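The arm that wouldn't let go

So the gripper fault is back, and I have spent two happy, maddening evenings on it! Error 2221, the one that first showed up in July. The arm picks up a toy, carries it to the pan, gets the command to open, and the fingers just stay shut. Then the controller decides the hand is empty (it isn't) and sends the arm off for the next thing with the last one still in its fist.

Josefina lowered the release height over the saucepan by 12 mm in case the timing was off. No change, but the moves look lovely now, quick and smooth, and I could watch it go after the squishy yellow one all night.
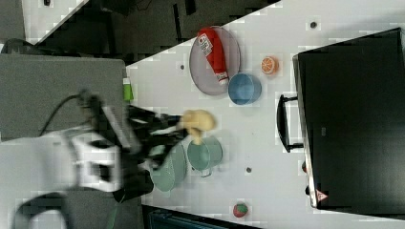 What we found

Nnamdi pulled the logs and there it was: the open command goes out while the hand is still reporting its grip force, and the two messages collide. A wait of 40 ms between them and we got through a full run, pan to plate to bowl, without a single 2221.

I still don't love that a stuck hand reads as an empty one. Until that check is rewritten, we keep the speed down and stay out of reach. Hipólito is starting on it next.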